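Zamstead Controller Comparison, data card

The set contains 2522 episodes of tabletop work, recorded to compare two ways of commanding the same pair of arms: handheld VR controllers and sensor gloves. We began it because our operators did not agree on which one is less tiring, and we wanted numbers.

There are 3 tasks: sort paper items, place a booklet into a file organizer, and hand over an object from left to right. Of all episodes, 1450 use controllers only. The others use gloves, alone or together with the controllers. In the combined setting the controller gives the wrist pose and the glove gives the fingers.

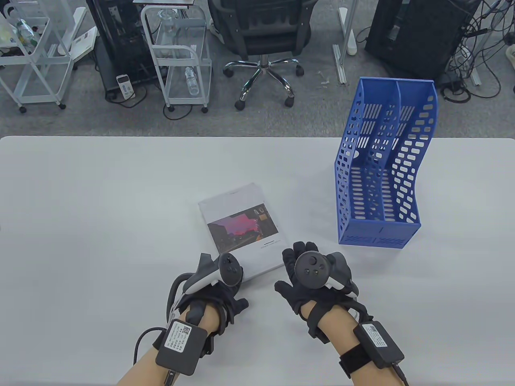 Calibration must be repeated each time the straps are moved, even a little. We learned this late — 177 episodes from November have a wrong wrist offset, and they are marked "offset_bad" in the index file. Please leave them out if you train on finger data. For arm motion only, they are still good.

Known limits: all operators are right-handed. The Garnmont arm stops for a short moment when both triggers are pressed together, and we did not remove these pauses. Force readings from the Janilau gripper are not synchronized with video.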